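Village hall linen store reopens after refit

The linen and blanket store at Ivuncombe village hall has reopened after a refit that took most of the autumn. Residents can again drop off clean towels, blankets and soft clothing, and households that need them can collect without making an appointment.

The store began in June with a single cupboard beside the hall kitchen. It filled up within weeks, and bags were being left in the corridor, where they got in the way of the playgroup and the evening classes. The parish council agreed to move it into the former meeting room at the back of the building.

The work cost £640. Most of the money went on shelving from Vogler, a joinery firm in Tokbridge, and the rest paid for paint and a new lock. The walls have been painted in a pale colour and there is grey seating for people who are waiting.

Sorting has changed as well. Everything used to go into bags by size, which meant that a person looking for a hand towel had to tip out half a bag to find one. Items are now folded and shelved by type, with bath towels nearest the door and baby things at waist height. Coloured towels are kept apart from white ones, as the hall washes anything that arrives musty and a red towel turned a whole load pink in the summer.

The store gave out 279 items between opening and the start of the refit. Towels went fastest, followed by single blankets. Double duvets were hardly asked for and take up a lot of room, so they are no longer accepted. Pillows are also refused unless they are new and still in their packaging.

Donations should be washed and fully dry. Small marks and pulled threads do not matter, but anything with holes should go to the textile bank in the Tokbridge car park — the hall has nowhere to keep rags. Items that are too worn for the shelves but still clean are passed to Soltska, the animal shelter on the Tokbridge road, which uses them as bedding.

The store is open for two hours each weekday morning, from 10 until noon, and closes when the hall is hired for a private event. A notice of closures is kept on the front door. There is a limit of two bags per household for each visit, both for giving and for collecting. 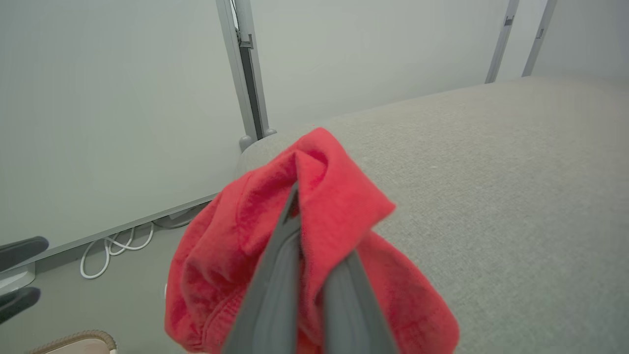
Bags should not be left outside when the hall is shut. Larger donations, such as those from a house clearance, can be arranged through the parish office.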